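Fendach open day: scrapers, feeds and a lot of free coffee

February 19, 2020

So I finally made it to the Fendach open day! If you've read this blog for a while you know I've been using their crawler for my price tracking stuff since the beta, and I've been meaning to see the office forever. It's a long drive for me (and the parking is terrible, go early), but I had a great time and came home with a notebook full of scribbles.

The day started with a talk on feeds. I figured it would be the usual "RSS isn't dead" speech, and okay, it kind of was, but then they got into how they build a feed for a site that doesn't have one. You point at a headline, point at a second headline, and the tool works out the pattern for the rest. I've done this by hand with selectors for years and it breaks every time somebody redesigns a page. Theirs breaks too, they were pretty open about that, but it emails you when the item count drops to zero. I want that so bad. My own script just sits there being quiet for a week.

After that there were 3 rooms you could wander between. I went to Idevus first, the proxy people. Lots of charts. I asked about pricing for small users like me and got a long answer that came down to "it depends," so I'm sticking with slow crawling and a polite delay for now. I wait six seconds between pages and I've never been blocked by any of my regular sites.

Pustent was way more fun. They do a browser add-on that turns tables into spreadsheets, and they let people bring their own ugly pages and try to break it. I brought the county swim meet results, which have merged cells and footnotes all over the place. It got the names and the times right and made a mess of the footnotes. Still better than what I had! The export to CSV also keeps leading zeros now (finally), so zip codes come out in one piece.

The third room was hands-on, with people walking around helping. I spent most of an hour there on login cookies and I think I finally get why my session kept dying.

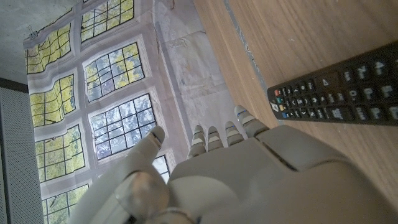
Robotic hand and a TV remote on a wooden tabletop.

Lunch was sandwiches, and the Ó Gríofa folks talked through robots.txt and site terms while we ate. Good talk, a bit rushed. Their main advice was to look for an API or a plain download link before you write a single line of scraper, and I'm a little embarrassed to say I checked on my phone and found one for a site I've been scraping since last year. Oops.

There were 70 chairs in the main room and I'd still get there early if you want a power outlet. Slides are supposed to go up on the Fendach site later in February, and I'll add the link to this post when they do. Next up for me is redoing the swim results page with the Pustent add-on, footnotes and all.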